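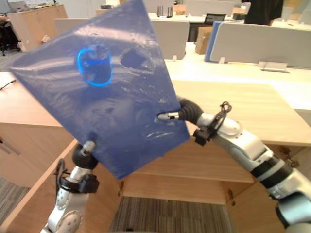 Blue plastic sheet between two white robot arms.

How to Start a Small Trade Newsletter Without Losing Your Weekends
Updated 15/12/2020

So you want to publish a newsletter for people in your line of work. Maybe you sell packaging, maybe you fix elevators, maybe you know more about commercial carpet than is good for you. Fine. There are readers for all of it, and most of them are badly served by the glossy magazine that shows up in the break room four months old.

I run Vosier, a newsletter for people who buy and sell warehouse supplies. It has 349 paying subscribers and one employee, and I am the employee. What follows is how I would set it up if I had to do it again, minus the part where I spent a whole February choosing a typeface.

Step 1. Pick a beat you can describe at a cookout

If it takes you longer than one breath, it's too wide. "Business news" is a beat for people with an office tower. "What pallets cost this month and why" is a beat you can cover from a kitchen table. My first attempt, Lultasetti, was going to be about "the future of commerce." It ran for five issues and I still couldn't tell you what it was about. The name didn't help.

Step 2. Write the first five issues before you tell anyone

Don't send them. Just write them, one a week, on the day you plan to publish. If you run dry at issue three, you've lost a few evenings and no reputation. Keep the ones that hold up. They will be useful the first time you get the flu.

Step 3. Build your list by hand

Go through your address book and write to people one at a time. Yes, one at a time. I sent 251 separate emails, each with at least one sentence that could only have been meant for that person. It was tedious and my wrists complained. Most of the people who still pay me came out of that batch – or were forwarded something by someone who did.

Do not buy a list. I bought one for Lultasetti. It appeared to be mostly dentists.

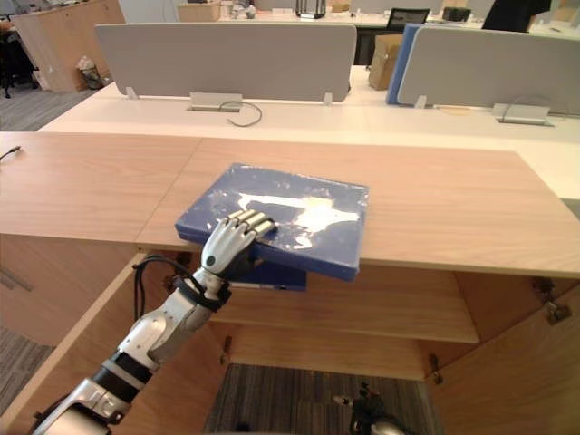 Step 4. Set a price and say it out loud

Charge from the start, even if it's small. Free readers are lovely people who will tell you how much they enjoy your work right up to the day you ask for money. I charge $30 a quarter. Practice saying your number in front of a mirror until you stop adding "but it's negotiable" to the end of it.

Put the price on your sign-up page in ordinary type. A reader who has to click three times to find it will assume the worst.

Step 5. Choose boring software

You need something that sends email, takes cards and lets people cancel without a phone call. I used Xiao for the first year and moved to Buvis when I wanted invoices that an accounts department would accept. Either one will do. Before you commit, check three things:

Can you export your full subscriber list, with addresses and payment dates?
Can a company buy several seats on one bill?
Does the test email look all right on an old phone?

If the answer to the first one is no, close the tab.

Step 6. Sell one ad, then stop for a while

A single sponsor per issue is plenty. Write the ad yourself, have the sponsor approve it, and label it as an ad. Get paid up front. "Net 30" is a charming phrase that means you will be writing polite reminders well into spring.

Step 7. Keep a corrections line

Put it at the bottom of every issue, including the ones with nothing to correct. I once moved a decimal point in a freight rate and heard from people I didn't know could type that fast. Fix it in the next issue, in plain words, and leave the old version alone in the archive with a note on it.

Step 8. Take two weeks off a year and announce them early

Put the dates in the welcome email. Subscribers don't mind a gap they were told about. Mine are the last week of December and one in the summer, when everyone who buys shrink wrap is at the lake anyway.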